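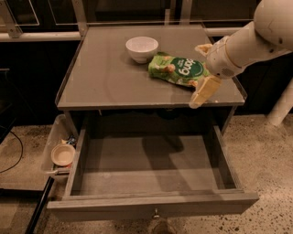
Ticket 1317: Right gripper lags behind the operator's hand on close
Site: Skivesgate
Task: snack bag into drawer, remote control
Opened by: Socorro Betancur
Assigned to: Kiyoshi Okabe
Priority: normal
Status: resolved, one follow-up open

Problem as reported

When I squeeze the trigger on the right hand controller, the fingers start to close late. The arm itself follows me without any delay I can feel. On the snack bag task I reach for the end of the bag, squeeze, and start to lift, and the fingers are still closing when the wrist moves up. The bag either slips out or gets dragged along the tabletop. It did not do this last week. Restarting the teleop session makes no difference. I have stopped recording on this task, but the drawer opening task is fine because I can wait on the handle before pulling.

Comments

Kiyoshi Okabe, 10:40
Is it the same with the left gripper? And is it late by the same amount every time, or does it get worse through a session?

Socorro Betancur, 10:52
Left is fine. Right is late from the first episode and stays the same.

Kiyoshi Okabe, 11:25
Looked at the logs from this morning. The trigger value reaches the control PC on time. The command to the right gripper goes out roughly 589 ms later. For the left gripper there is no gap worth mentioning. So it is on our side and the motor is not to blame.

Please try the following and write down what you get:
1. Stop the session and put both arms in the rest pose.
2. Open the gripper page in the Foley settings and note the smoothing window for each side.
3. Set the right side to match the left.
4. Save, restart the gripper service only, and start a new session.
5. Open and close on nothing ten or so times before going near the bag.

Socorro Betancur, 11:48
Left is 11. Right is 2000. I did not change this. Set right to 11 and restarted. Closing on nothing feels normal now.

Kiyoshi Okabe, 11:55
2000 is what the field goes to if the profile is loaded without a value for that side. Who last loaded a profile on this station?

Hammad Bangash, 12:10
Me, on Sunday. I copied the Rimham profile over for the new cream fingers, as the finger offsets were already right in it. Rimham only runs a left gripper, so there would be nothing in it for the right. I didn't check that page afterwards.

Kiyoshi Okabe, 12:18
OK, that explains it. Socorro, can you do a few real episodes with the bag before I close this? Please vary where the bag lies. Keep the bowl on the table as in the task sheet.

Socorro Betancur, 14:05
Done. The grasp closes when I ask it to and the bag stays in the fingers on the way down to the drawer. One drop, which was my own fault for taking too little of the bag end. I let go too high on that one. Happy to carry on recording.

Prakash Poojary, 14:30
What about the episodes already recorded since Sunday? I was going to start training on them tonight.

Kiyoshi Okabe, 14:41
Leave out anything using the right gripper. The recorded action is the trigger value and the fingers did something else for half a second, so the policy would learn to lift early. Left-only episodes can stay in.

Prakash Poojary, 14:50
Moved to a separate folder. Training list updated.

Resolution

Right gripper smoothing window set back to 11 at Skivesgate. Corrected profile saved under the station's own name.

Follow-up

Solow to reject a profile that has no value for a fitted gripper, with a message on the start page. Assigned to Brayan Chambi.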